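# How do museums mend broken pots?

If you go to a museum you may see a very old pot with thin lines running across it. The lines show where it was once in pieces. Somebody has put it back together, and that person is called a conservator.

Conservators look after old things. Some work on paintings and some on books. Others work on pottery and glass, and these are the ones we will talk about here.

## Finding the pieces

Pots break easily, but the pieces last a very long time. A piece of broken pot is called a sherd. Sherds can lie in the ground for 1000 years and still have their colours.

The big jar at the Brerska museum was dug up in 619 sherds. Hnat Demchenko spent most of a winter putting it together. Before he could start, every sherd had to be cleaned with water and a soft brush, then left on a tray to dry. He wrote a tiny number on the inside of each one so that he knew where it had been found.

## Sorting

Next comes the sorting. Rims go in one group and bases in another. The rest are sorted by colour, by thickness and by any pattern on them. It is a bit like doing a jigsaw, except that there is no picture on the box and some of the pieces are missing.
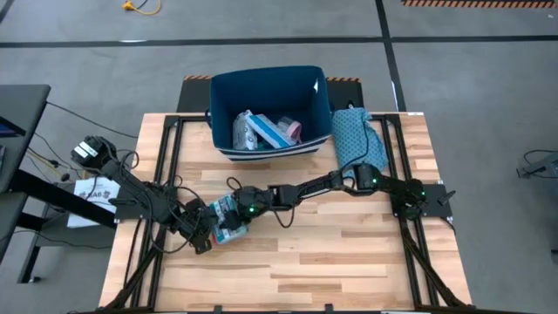

When two edges fit, the conservator holds them together with small strips of tape. No glue is used yet. If you glue too soon, you can leave a gap that the last piece will not go into - and then you have to take it all apart again.

## Sticking and filling

The glue is a special kind that can be taken off later. A conservator in 100 years' time may know a better way to do the job, and old glue should not get in the way. Kadir Erdem, who mends bowls and cups at Brerska, starts at the base and works upwards. He stands each bowl in a box of sand to keep it steady while the glue sets.

Holes are often filled with plaster. The plaster is rubbed smooth and painted, usually a little lighter than the pot. From across the room you see a whole pot. Up close you can tell which parts are old and which are new.

## Words to know

- **Conservator** - a person who cares for old objects and mends them
- **Sherd** - a piece of broken pottery
- **Rim** - the top edge of a pot
- **Base** - the part a pot stands on

## Try it yourself

Ask a grown-up for an old clay flowerpot. Let them put it in a thick bag and break it, and wear gloves when you touch the pieces, as the edges can be sharp. Sort them first, then join them with tape, starting from the base.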